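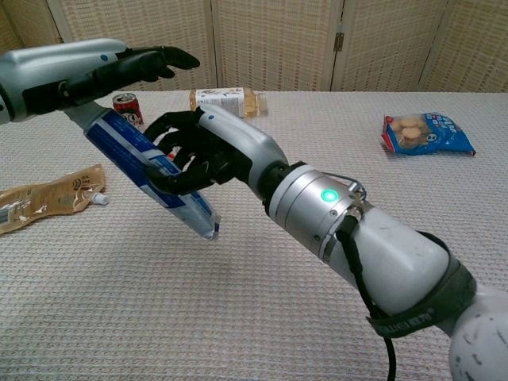 Figure 9.1. Packaged goods on the sorting table: a long pouch, an aluminum can, a plastic bottle.

Unit 9: Packaging and how to handle it
Household Goods and Storage, Tumalton campus
Instructor: Griet Maes

Read this before the storeroom session. Bring the Quispe workbook, open to page 12.

9.1 Rigid and flexible packs

A rigid pack keeps its shape when it is empty. A flexible pack takes its shape from what is inside it. Cans and glass jars are rigid. Pouches, bags and film sleeves are flexible. A thin plastic bottle falls between the two: it stands by itself but gives when squeezed. In the workbook we enter bottles as semi-rigid.

Look at the blue-and-white pouch in Figure 9.1. It is much longer than it is wide, and the lower tip is slightly crumpled. Packs of this shape do not stand well on an open shelf. Lay them flat in a tray or file them upright in a narrow bin.

9.2 Standing and lying

The can in the figure is upright and the bottle is on its side. For storage, cans stand. Bottles of liquid also stand, cap up, unless the label says otherwise. Check the cap before you set a bottle down on its side during sorting, and do not leave it that way when you finish.

9.3 Holding a pack while you read it

Long pouches should be held near the middle, with the upper end supported. Small print often runs along the length, so turn the pack and not your head. Do not bend a pouch across a seal.

9.4 Record sheet

For each item write the pack type, the main material, the contents if the label gives them, and the storage position. Leave a blank if you cannot read the label. Do not guess from the color of the contents.

The Ustenden store list has 1,814 lines. You will be given 10 of them. Pairs may split the work, but each student hands in a separate sheet.

Reading for next time: Grastberg handout, sections on closures and seals.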